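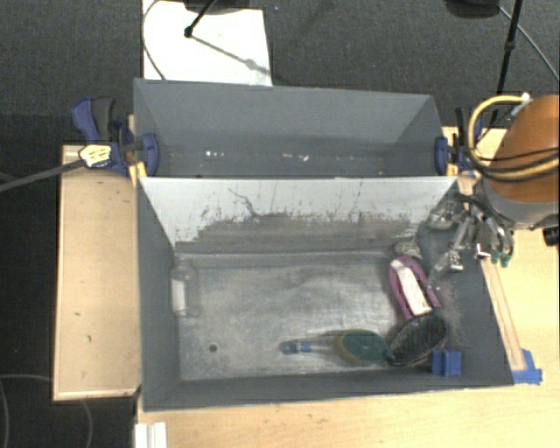 Clarkik opens its bottling works to the public for one afternoon in March, and having drunk the stuff on trains for years I thought I might as well see where it comes from. The works are at Mestow, 21 minutes by bus from the station if the bus turns up. Mine was the second one.

The leaflet promises "the journey of a spring". The journey begins in a car park. We were given hairnets and a sticker and put into a room to watch a film with a great deal of moss in it. The spring itself is up the hill at Herkavness and is not part of the tour. I asked whether one could walk up there and was told the path was closed for the season, though which season wasn't clear.

After that, the bottling hall, seen through glass from a gallery. It is loud, and I will admit it is good to watch for a while. Our guide said the line fills 3,000 bottles an hour. I asked how much of the water comes from Herkavness and how much from the borehole behind the car park, which is marked on the map in their own foyer. It is all "the same body of water", apparently. That may be so. The label has a picture of the hill on it all the same.

The part I had come for was recycling, as the posters made so much of it. Two panels of text and a short talk. The bottles are "fully recyclable", a phrase the guide used often, and when someone's child asked how many of them come back she said that depended on the councils. I don't blame her, she had been given a script and she was pleasant about it. But you would think a firm that can tell you its bottles per hour could make a guess at the other number.

Then the tasting. Still, sparkling, and the new one, Lubis, which has a hint of cucumber and costs 2 pounds in the shop. I couldn't tell the still from the tap water in the gents, and I did go and check. The man next to me said the sparkling was softer than it used to be. Perhaps it is.

Practical notes for anyone tempted next year. Entry is free, the parking isn't. The gallery is up a flight of stairs and the lift was out of order. The café does a decent cheese scone and closes at half past three, before the last tour comes out. Bring a coat for the gallery, and don't expect to see the spring.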